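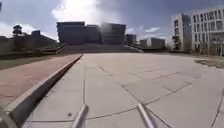
The plaza and its broad steps.

I caught Igor Gajewski the week he took over as chief engineer at Kudham, the pipeline operator, and he was still hunting for a working phone charger. "I've got 17 pump stations and one cable," he told me, laughing.

He wants to talk about Drultolgate, the old fuel depot — it's getting new tanks in December. "I started there cleaning valves!" he says. "Cyprian Domański taught me to listen to a pump before I touched it."
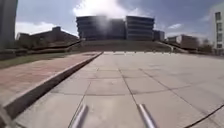 Pale paving in the sun.

And the top job? "Ask me when the tanks are in."

Last updated: Sun 17 November
Contact us | Back to top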